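Bench notes, November, small workshop
Table finish and tableware trials, continued

9:00. Started with the table, because I promised Adanech to write down what we did to the top before I forget it. The old oil was removed last week with the scraper and then sanding, first 60 and then finer paper. I did not enjoy the 60. It leaves scratches across the grain if the hand is not straight, and I had to go back two times over the corner next to the window. Now I can't feel them any more with the fingernail, only with low light from the side.

First coat of the Birnemley oil went on thin. The instruction on the can says to wait overnight, I waited two nights. Second coat was with a cotton cloth, not with the brush. I prefer the cloth – the brush gives too much at the beginning of each stroke and then I chase the shiny places.

Result so far: the color stayed pale, which Adanech wanted. The brown lines in the grain came out stronger than before. I was afraid it would go yellow like the Albers shelf, but no. The shelf got a different product, so the comparison is maybe not fair.

To do for the table: one more coat, only if the water drop test is bad. Drop test at 13 minutes was good in the middle. At the left end the drop made a faint ring, and it went away after rubbing with dry cloth. I will repeat it there.

11:30. Raised board. We had a discussion if the serving board should have feet or lie flat. Flat is more quiet and it does not rock. With feet one can put the fingers under it and lift it easier. Adanech says that people will push it and not lift it, so feet will scratch the new oil. I think she is right, but I would like to try felt before we decide. Felt is in the drawer under the Prellenora samples.

The front edge of the board is still too sharp for me. I broke it with 120 paper, three strokes only, and it is better to the hand but the eye still sees a clean line. Leave it so.

Tableware. Adanech made the list of what comes back on the table for the Tamham order, and we try it in daylight before she glazes anything more. My opinion on mugs, written so I don't change it tomorrow: dark outside and warm color inside works well on pale wood. The one with all one color looked heavy. The diameter is 9 centimeters at the belly and a big hand can hold it without using the handle. The weight I did not measure, the scale needs batteries.

The cloth is a problem. We wanted a dark one to go with the mugs, and the navy is good in color, but it takes every fold and keeps it. I ironed it in the morning and after one hour of moving things it was bunched again. Maybe a heavier linen. Asked for a sample, price for the small piece was 33 with shipping, too much for a test. I will look first what we have in the box.

14:15. Things put on the table without order, only to see the colors together. 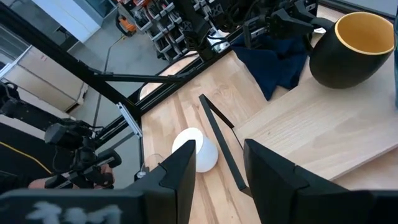
Photo: workshop bench, own picture. Free to use inside the project.

The black mug with mustard yellow inside is the one I mean. It stands on the board at the back, tilted, and the yellow is bright also from far. The navy cloth next to it is as I described, all creases. The small white piece with the flat round top catches the light quite strong, so if we make more white pieces I would ask for a matte surface. The clear one beside it almost disappears against the pale wood. Adanech likes this, I am not sure, I would be afraid to knock it over.

The thin black stick makes a hard line on the wood. I find it too strong, but a darker thing of the same kind of thickness could be nice if it lies parallel to the board and not across.

Open points:
Third coat, yes or no, after the second drop test at the left end.
Felt feet, try on the spare board first.
Linen, look in the box before ordering.
Batteries for the scale.
Ask Adanech if the matte glaze can go in the same firing as the Tamham mugs, or if it needs its own.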